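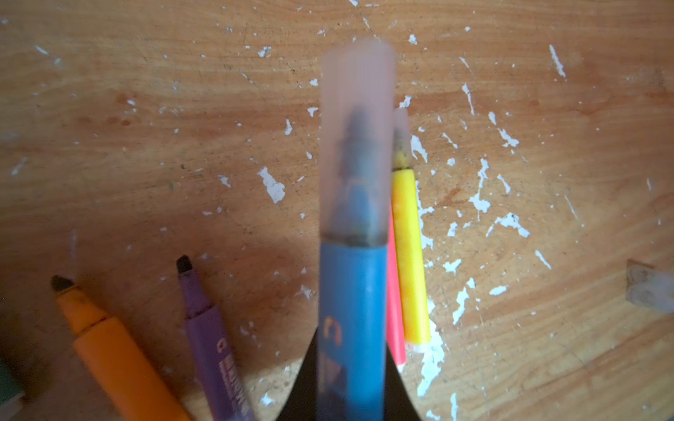 Blue and yellow capped markers and a pink-red marker at a paint-flecked wooden table.

**Grisa opens marker refill service at Pranholm**

PRANHOLM, 2022-07-18 — Grisa today opened a refill and sorting service for school and studio markers at its Pranholm workshop. Markers are grouped by barrel color, checked for cap fit and wiped where residue has collected at the collar. Dried tips are replaced.

The service accepts lots of up to 1,000 markers. Turnaround is 14 days. Caps are not sold separately. Drop-off points are open in Jibrin and Clivwood — lots left there add four days.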